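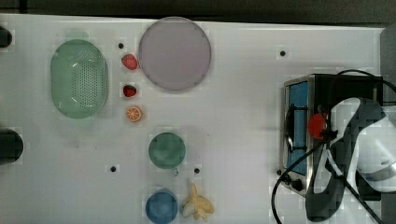

Should a college teach argument analysis as a separate course?

It should be taught inside the subjects students already take, with a short separate unit at the start to supply the terms.

The case for a separate course is mostly administrative. A course has a code, a room and a grade, and a department can point to it when asked where reasoning is taught. Jultitz College has run one on this basis for first-year students, in 90-minute sessions with 30 students to a section. The syllabus covers premises, hidden assumptions, standard fallacies and the difference between a valid argument and a sound one. The exam is given in January. Students pass it at a good rate.

The exam measures whether a student can label a fault in a short passage written to contain that fault. A history paper or a lab report contains no such passages. The faults there are spread across pages, and finding them requires knowing what a reasonable claim in that field would look like. A student who can define a hasty generalization may still accept a survey of one village as evidence for a whole region, if nobody has shown them how historians treat local records.

Supporters of the separate course reply that general skills carry over. Some do. The habit of asking what a claim rests on is useful anywhere. But the answer to that question depends on the subject, and a general course has no time to teach the subject.

The Abernathy reading scheme, used by several departments at Timis, takes a better route. Students get 4 weeks of shared instruction in basic terms. After that, each department sets its own marked exercises: a chemistry student reviews the reasoning in a methods section, and a law student reviews a judgment. The terms are the same in both rooms. The standards of evidence are different, and the instructor says so.

There are costs. Instructors must agree on vocabulary, and many don't want to. Grading takes longer, as comments on reasoning can't be reduced to a key. The Larkano workbook, which many colleges buy for the separate course, would be of little use past the opening unit. A dean who wants one figure to report will find that the scheme produces several, and that they don't add up to anything.

I consider these costs acceptable. Vocabulary can be settled in one meeting if the list is kept short. Longer grading can be offset by setting fewer papers, and most first-year courses set too many. The reporting problem belongs to the dean's office and should be solved there.

Colleges that already have the separate course need not drop it at once. They could cut it to the opening unit and move the remaining hours to the departments, starting with those that ask for them.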